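Search this site
Enter keywords
Share 9 Comments 4

3.2 Cell layout and routine upkeep

The Plultenville cell is a single-arm station built around a domestic kitchen counter. Its controller, a Flurkex unit, is mounted below the work surface with the emergency stop relay. The arm was commissioned by the first author and has been kept in service by A. Adomaitis, who also wrote the maintenance log on which this section draws. The log covers 2163 episodes, all of them tabletop transfers of small objects.

Upkeep follows two schedules. At the start of each session the operator homes the arm, compares the joint readings with the stored zero pose, and wipes the camera lens and finger pads. A deviation of more than 4 mm at the fingertip stops the session until the wrist has been recalibrated. The longer schedule runs every 1000 episodes. The finger pads are replaced, the base bolts are brought back to torque, and the wrist cable is inspected along its full length for abrasion.

Two faults account for most of the lost time. The first was a drifting wrist offset, traced in June to a loose set screw in the coupling supplied by Prindside. The screw was refitted with thread locker and the offset has since stayed within tolerance. The second was intermittent loss of the camera stream. G. Jankauskaitė swapped the cable, then the port, and finally found that the connector backed out when the arm reached across its own base. A strain relief clip was added nine centimeters below the connector.

Counter contents are left in place between sessions. The Liepiņa protocol, which we otherwise follow, clears the surface before each recalibration. We found that this changed the backgrounds between batches and made drift harder to separate from changes in layout. The cutting board is therefore treated as a fixed landmark, and the toy produce is returned to the plate by hand before homing (Fig. 3).

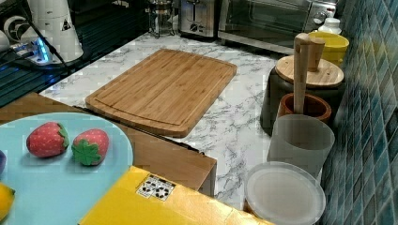 Figure 3. Counter with cutting board; toy strawberries on the light blue plate, lower left.

Printed square markers are checked for lifted corners during the session wipe-down. A damaged marker is replaced with one of the same size and identity, after which the extrinsic calibration is repeated and the new transform is entered in the log under the operator's initials.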